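Kerkow Institute of Textile Studies
Department of Cloth and Color

TX 189: Introduction to Woven Fabrics
Handout 2: How Light Changes the Color of Cloth

Reading for this unit: Course Reader, chapters on yarn and surface. Students should bring the swatch card issued at registration and a hand lens.

2.1 Scope

The previous handout dealt with fiber and yarn. The present unit concerns the finished surface and the way it reflects light. Students are expected to be able to explain why two cloths dyed in the same bath may look different, and why a single cloth may look different from one end of a table to the other.

2.2 Two kinds of reflection

Light that strikes a cloth is returned in two ways. Part of it bounces from the surface at an angle equal to the angle of arrival and keeps the color of the lamp. This is called specular reflection. The rest enters the fibers, is partly absorbed by the dye, and leaves in many directions. This is diffuse reflection, and it carries the color of the cloth.

A satin has long floats, lies smooth, and returns a large share of specular light. A plain weave in spun yarn has many small crossings and short loose fiber ends, so the light is scattered and the surface looks matte.

2.3 Direction of view

Color is to be judged from a stated angle. At the Institute the lamp is placed directly over the cloth and the observer looks along a line 45 degrees from it. When the observer's eye is lowered toward the table, more surface light reaches it and most colors appear paler and grayer. Pile fabrics are an exception and are treated in the handout on velvet.

2.4 Case: the Balla order

The Balla mill supplied 972 meters of dyed cotton to the Buthelezi workshop in two deliveries. The second delivery, 757 meters, was rejected as too light. Both lots had been dyed to one recipe. On inspection, the first lot was found to have been singed before dyeing and the second had not. The loose fiber ends left on the second lot scattered white light over the surface – the dye itself was within tolerance. The lot was singed, washed, and accepted in April.

Students should note that the buyer's complaint was correct as to appearance, although the cause lay in finishing.

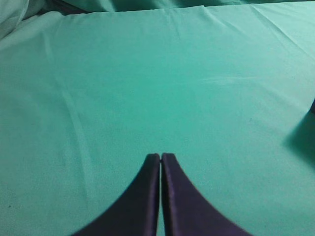 Why does the same cloth look darker when it is wet?
Water fills the small spaces between the fibers. Less light is scattered at the surface, more of it passes into the dyed fiber, and more is absorbed before it can leave. Samples must therefore be fully dry before they are compared.

2.5 Written work

Select two swatches of similar color and different weave from the card. View each under the Brolar lamp at 45 degrees and again with the eye close to table height. Record the observations in the form printed in the Course Reader and submit one page of discussion. Swatches are to remain attached to the card – loose samples will not be graded.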